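Biscuit on White Table: Item and Setting Card

Maintained by Gaspard Texier. Set-up notes by Jeptoo Mosoti.
Project: Travik
Status: in use since February

Summary

This card covers one item, a round flat biscuit with a red-orange top, and the table it is placed on. It belongs to the Mornine group of tabletop food items. Other items in the group have their own cards and share the setting described under Table and backdrop.

Item

Item name: biscuit_red
Shape: round, flat
Colours: tan rim, red-orange top
Category: food, dry, single piece
Container: none
Orientation at start: red side up

The top surface is not even in colour. Thresholds on red alone will lose part of it, so include the tan rim when drawing an outline. Reject a piece if the rim is broken. Crumbs left on the table are brushed off before the next placement, and the table is wiped at the end of each session.

Table and backdrop

The table is rectangular and white with rounded corners. White backing hangs behind it. Creases in the backing are left as they are and should not be labelled. Lighting is set at 95 per cent of full output; at 100 the rim loses contrast against the table top.

Sample views

Both views have the biscuit lying red side up on the white table.
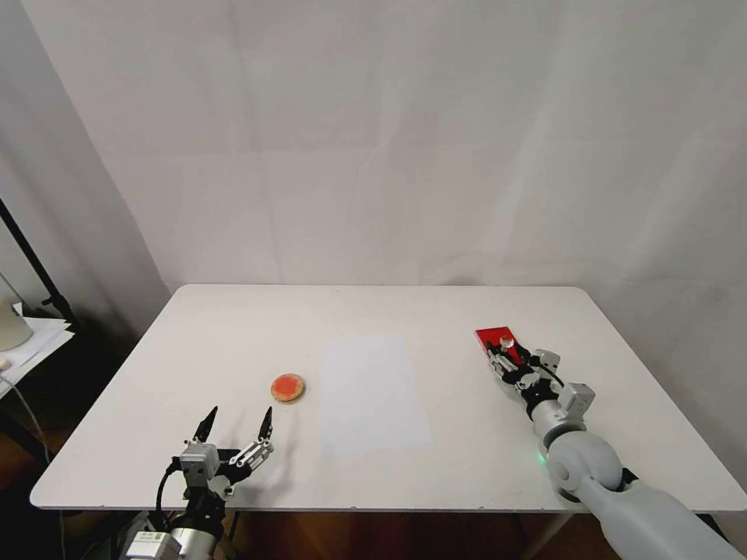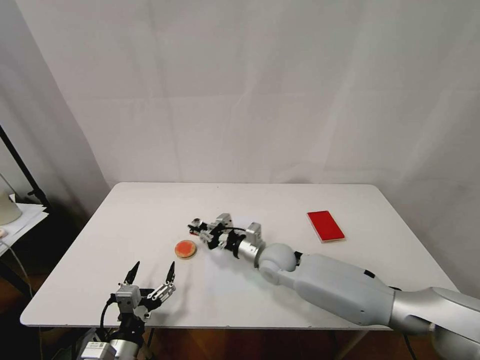
Placement rules

1. Put one biscuit on the table, red side up.
2. Keep it clear of the table edges.
3. Leave no plate, napkin or wrapper on the table.
4. Wait 3 seconds before starting.
5. Replace the biscuit after 30 placements, or sooner if the top is marked.

The position along the table is free. Do not mark the table with tape or pencil to repeat a position.

Labels

biscuit: the whole item, rim and top together
biscuit_top: the red-orange area only
table: the upper surface, up to its visible edge
backing: everything white behind the table

Shadows belong to the surface they fall on. Paler patches on the table top are labelled as table. Where the line between table and backing is hard to find, follow the back edge of the table and ignore folds in the material.

Known issues

White on white gives a weak boundary at the rear of the table. Labels made at Bernow before the rules above were settled sometimes run over it by a few pixels. They have been kept, with the flag edge_loose.

The red-orange area has no sharp border with the rim. Two labellers will draw it differently. Use biscuit for measurements and treat biscuit_top as a guide.

Storage of items

Biscuits are kept in a closed tin in the Lambrechts store room, away from the lamps. Pieces used on the table are thrown away and must not go back in the tin.

Corrections

Send label corrections to Gaspard Texier and questions on the table or lighting to Jeptoo Mosoti. Give the item name and the flag, if there is one.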